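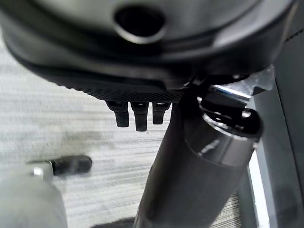 Neker Flooring
Products / Floor coverings / Wood-grain

Roltano Gray-Beige
Wood-grain floor covering for indoor rooms

Roltano Gray-Beige has a striped grain of long, narrow streaks in light gray, taupe and pale beige. The streaks run along the length of each piece. Small pale specks are part of the design and are not counted as faults at inspection.

Specification
Item name: Roltano Gray-Beige
Length of piece: 800 mm
Thickness: 3 mm
Pieces per carton: 16
Location: indoor, dry rooms
Installation: glued, full spread
Stock: kept at the Clovero warehouse

Coverage per carton is printed on the end label next to the batch code. Order all cartons for a room at one time. Batches may differ slightly in tone, and a later batch should be kept for a separate room or a closet.

Subfloor
The subfloor must be flat, dry, clean and free of old adhesive. Fill joints and holes and sand the repairs level. Ridges left under the covering will show through in low light. Vacuum before spreading adhesive, including the corners and the strip along the wall.

Layout
Grain direction is chosen by the installer. Running the streaks toward the main window makes the joints harder to see. A diagonal layout is permitted but produces more offcuts at the walls. Open several cartons and mix the pieces before laying. Stagger end joints between neighboring rows.

At curved counters, ledges and built-in furniture, make a paper template of the curve and transfer it to the piece. Cut outside the line first, then trim to fit. Do not force a piece into a curve. Edge trim is ordered separately; a white trim is listed under Gil accessories.
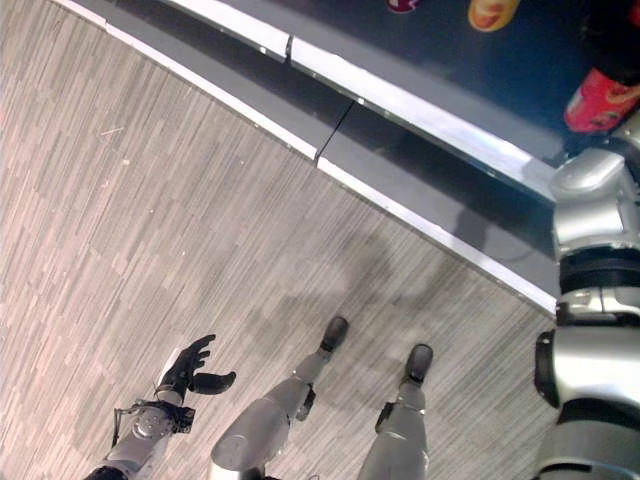

Gil-soo Ra
Technical Documentation, Neker

Color in use
The gray and taupe streaks read darker in shade, such as under an overhanging ledge or beside a cabinet. Overhead light brings up the beige. View a sample flat on the floor, in the room where it will be laid, with the lights on and again with them off. A sample held upright gives a different impression of the tone.

Marks
Faint scuffs can appear on any floor in regular use. Most can be removed with a damp white pad and neutral cleaner. Wipe with clean water afterward and let the floor dry before walking on it. Do not use wax, solvent cleaners or steam. Fit felt or soft feet under chairs and equipment that is moved often, and lift heavy items when changing their position.

Replacing a piece
Keep one unopened carton for repairs. Warm the damaged piece, lift it from the center toward the edges, and scrape the old adhesive from the subfloor. Match the grain direction before pressing in the replacement.

Samples
Up to 3 samples per project can be requested from the Clovero warehouse. State the item name and the delivery address.

Related items
Roltano adhesive
Gil edge trim, white
Neker neutral floor cleaner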